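We finished the first round of the Mernby study last month and I said I'd post the method and the main result. Short thread, no paper link yet. We're still writing it.

The question: when you train a two-arm policy on data from real homes, how much does the wrist view help over the head view alone? Everyone I know uses both. I couldn't find a clean comparison in homes, only in labs.

Setup. One robot, two arms, parallel grippers, one camera at the head and one at each wrist. We call the control stack Masero. It's nothing special. It logs all the views and the joint states against one clock, and that was the part that took the longest to get right.

We collected 175 demonstrations by teleoperation. All of them are pick and place with ordinary household things. The operator could see every view the whole time. I'll come back to that, it matters.

Homes, not a mockup. Nobody tidied for us and we asked people not to. Toys on the floor, clothes in a heap, strong light from one side. A policy that needs a bare room isn't much use to the people we want to use it.

Two views from one home, the head camera and then a wrist camera:
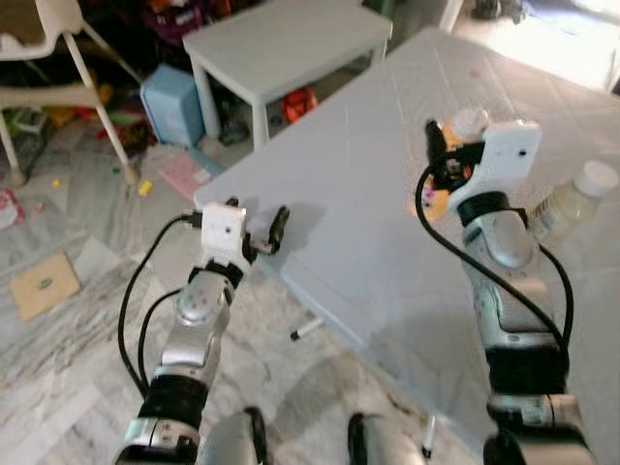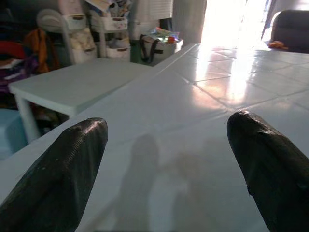
Compare how much room the fingers get in each. From the head they are a small part of the view. From the wrist they are very large, and you can read the gap between them.

Reply from Alhassan: did you retrain from scratch for the head-only condition, or just mask the wrist input at test time? Those are very different experiments and people mix them up.

Retrained from scratch. Same data, same number of steps, same seeds, wrist images removed from the input. We ran masking too, as a side check, and it did much worse, as you'd expect. The policy had learned to lean on an input that was gone. I wouldn't report that as the value of the wrist camera.

Now the result. We ran 28 test trials per condition, with the same start positions in both. Head plus wrist did better, but most of the difference was in the last part of the reach. Getting the arm near the object was about as good with the head view alone.

So we split every trial into approach and grasp and scored them separately. I'd recommend this to anyone doing camera ablations. A single success number hides where the trouble is. Ours made it look as if the head-only policy was bad at everything, when it was mainly closing the gripper too early.

Lighting was the second thing. Facing a bright window, the wrist view got less useful. Exposure is set per camera, and a wrist camera moves through bright and dark parts of a room in one reach. The head camera moves less and held up better.

We tried locking the wrist exposure for 6 trials. It helped near the window and hurt in the shaded parts of the room. That's too few trials to say more, and it won't be in the main table.

Back to the operator. Since the operator saw all the views, the demonstrations may contain moves that only make sense if you have the wrist view. That would make head-only look worse than it should. The fair version is a second set collected with the head view only. We don't have it yet.

That's what the next round is for. It will run under the name Sadora, with the same arms and the same task list. We want the operators to work under both conditions so we can compare the demonstrations as well as the policies.

Other limits: one robot model, one type of gripper, rigid objects for the most part. I wouldn't carry any of this over to cloth.

The scoring sheet for the approach/grasp split will go up before the paper does. It's a plain spreadsheet. If you already label your trials some other way, I'd like to see how you decide where the approach ends. We used the first moment the fingers start to close, and I'm not sure it's the best choice.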